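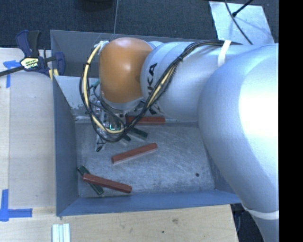

3.2 Storage Conditions and Seed Viability

Seed lots of the bean variety Entwistle were drawn from the Hiltatero collection at the end of the growing season and divided between two storage rooms at the Plunmont station. The first room was kept cool and dry. The second followed the normal indoor conditions of the building, which vary with the season and are typical of how small growers keep seed from one year to the next.

Germination was tested at intervals over 16 months. Each test used 100 seeds per lot, placed on moist paper and checked every morning. A seed was recorded as germinated once the root had broken through the coat. Seeds that had not done so after six days were opened by hand and sorted as hard, dead, or infected.

Figure 1. Share of seeds germinated in each room, by month of storage.

Losses in the cool room were small and did not differ among lots. In the second room, five lots fell below the Gratell planting standard before the final test, and most of that decline followed the humid weeks of late summer. Infected seeds were found mainly in lots that had been threshed early — a pattern also noted in the field records, where early threshing was linked to cracked coats. The effect of threshing date is treated separately in Section 3.3.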